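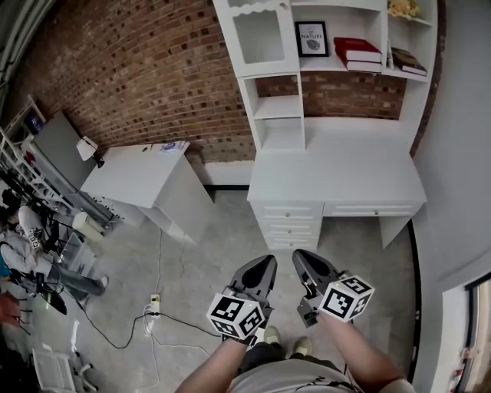 The Dollside hutch desk is a white writing desk with an attached upper hutch, sold as one piece for bedrooms, home offices and kids' rooms. It gives you a work surface, drawers and shelves in the floor space of a desk. Three stacked drawers run down the left side, each with a small round knob, and one wide drawer sits under the desktop on the right with an open kneehole below it. The back of the hutch is open, so the wall shows through, red brick in our showroom. Keep that in mind if you have an outlet or a light switch behind the desk, as you will still be able to reach it.

Hutch

The upper left of the hutch is a cabinet with a glass-paneled door and a scalloped white edge at the top. It suits cups, small frames or anything you want to see but keep dust off. Under it is a narrow open cubby section with two small shelves for envelopes, chargers and notepads. The rest of the hutch is open shelving. A small framed print and a couple of books laid flat fit on it easily. Tall binders should be measured first, as the shelves are not adjustable.

Drawers

All the drawers use the same round knob. The knobs come off with a screwdriver from inside the drawer front if you want to change them. We keep spares in white only. The wide drawer is the best place for paper and a closed laptop. The stacked drawers are better for pens, craft supplies and folded items. None of the drawers lock.

Chair

No chair is included. Any armless chair will go into the kneehole. With an armchair, check the height of the arms against the underside of the wide drawer before you order.

Delivery and assembly

Item number 618. Ships in 2 cartons, one for the desk and one for the hutch. The cartons may arrive on different days. The desk comes assembled except for the knobs. The hutch is attached from behind, so do this before you push the desk against the wall. Allow 2 people for lifting. A wall strap is in the hardware bag and should be used in any room where children play.

Care

Wipe with a soft damp cloth and dry right away. Do not use scouring powder or bleach on the white finish. Clean the glass with the door open and spray the cloth, not the panes.

Returns

Unused items can be returned to Howlader in the original cartons. Return shipping is paid by the buyer unless the item arrived damaged. Report damage within 3 days of delivery and keep all packing material until we reply.

Page updated 22/07/2019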